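Pendia Brown Kraft Paper Roll, from the Clarkidberg shop

Okay, I know it's a roll of brown paper. But I've gone through so many table coverings over the years (vinyl that curled, felt that held onto every crumb, a plastic sheet I don't want to talk about) that I finally started stocking the one I buy for myself. It's a plain kraft paper with a matte face, heavy enough that it lies down when you ask it to and doesn't show every dent in the table underneath.

My favorite way to use it is with tape on top. Cover the whole table, pull it snug, then lay out a grid and you've got instant parking spots for whatever you're working on. Go dark with the tape! I tried a tan one first and couldn't see a thing by four in the afternoon. Dark blue on brown is easy on the eyes and you can still pencil notes in the squares.
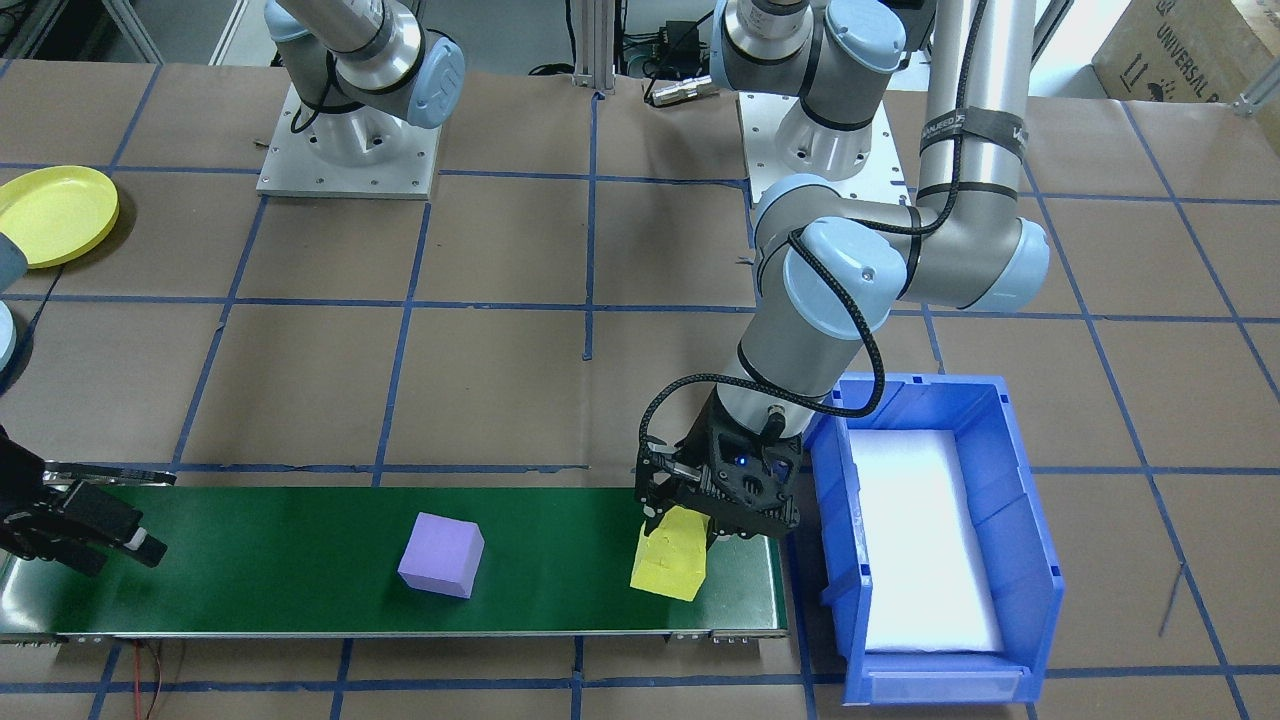 Kraft paper with a dark blue tape grid, and a yellow foam cube on the conveyor.

A few things I've learned. Run your long middle line first, end to end, and work outward from it. Mine used to wander terribly when I started at a corner. Don't fuss if the cells come out a little uneven – for sorting and staging they don't need to be perfect. And let the paper sit flat overnight before you cut it, especially in March when my stockroom is damp and everything wants to curl.

Ekene Usman bought 3 rolls for his sorting tables and asked whether the tape peels back up. Slowly and at a low angle, yes, mostly. Yank it and you'll take a layer of paper along for the ride, so I just lay a fresh sheet when I want a new layout.

Tape is sold separately. I carry the Jivitz in dark blue, and the Shen cutter if your scissors are as sad as mine were.

Item no. 784
Color: natural brown
Sold by the single roll or in a pack of 4
Orders over $70 ship free

Got an odd-sized table? Send me the measurements before you order and I'll work out how much you need. Just ask for Halima Igwe – I pack most of the orders myself and I'm usually in by nine.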